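Girent Robotics Club – Cell Inspection, Two-Arm Table
Cell tag 171. To be done before practice, in pen.

1. Mounting rail: OK. Both bases bolted on.
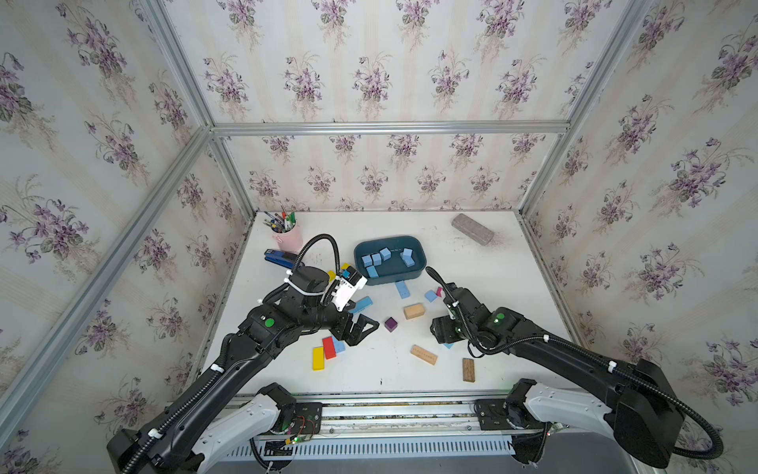

Both arms over the table, wallpaper as chosen by vote.

2. Exposed circuit board, left mount: NEEDS COVER. Same comment as in July, same handwriting.

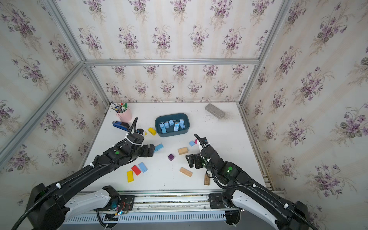
Feren team has promised a printed lid by 7. They did not say 7 what.

3. Brick, back right: STAYS. Dust around it: sweep.
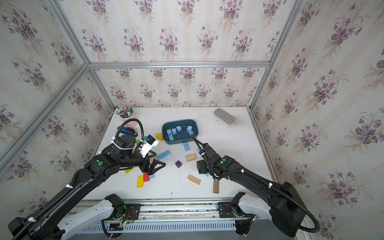

4. Loose blocks: Navickas rules allow them – my patience is a separate document. 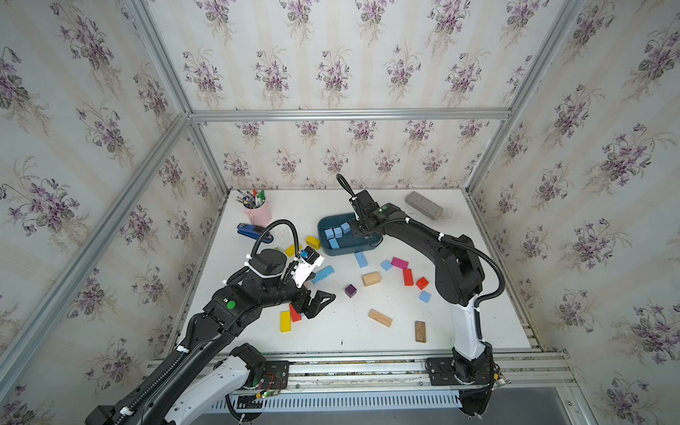
Keep the stapler out of reach of both grippers. Initial and return to the Jurine binder.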